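Lustgate - Andachten und Bibelverse in einfacher Sprache

Stand: 4. Januar 2025

Inhalt

Lustgate ist eine Sammlung von 129 kurzen Andachten zu den Psalmen und den Gleichnissen. Jede Andacht hat vier Teile: Vers, Beobachtung, Anwendung und Gebet. Die Texte sind im Hauskreis Temdale entstanden und wurden danach für das Lesen zu Hause gekürzt. Zusammen umfasst die Sammlung 2.320 Zeilen.
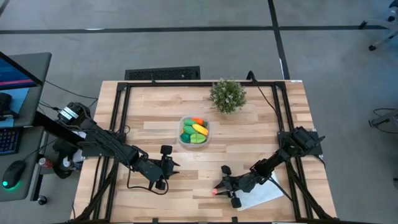 Die Verse sind mit eigenen Worten wiedergegeben. Wer wörtlich zitieren möchte, soll bitte seine eigene Bibel benutzen - die Stellenangabe steht immer in der ersten Zeile.

Aufbau der Dateien

Der Ordner "psalmen" enthält 90 Andachten, die übrigen liegen im Ordner "gleichnisse". Eine Datei entspricht einer Andacht. Im Namen stehen das Buch, das Kapitel und der erste Vers. Umlaute kommen in Dateinamen nicht vor.

Bekannte Mängel

Bei 15 Andachten fehlt noch das Gebet. Die Zählung der Psalmverse folgt im Dezember-Stand nicht überall derselben Ausgabe - das wird mit der nächsten Fassung bereinigt. 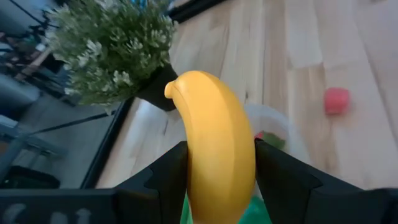 Abb. 2: Gelbe Banane zwischen zwei schwarzen Greiferfingern.

Nutzung

Die Texte dürfen in Gemeinden und Hauskreisen frei kopiert werden. Für einen Druck bitten wir um eine kurze Nachricht über die Projektseite Mirport.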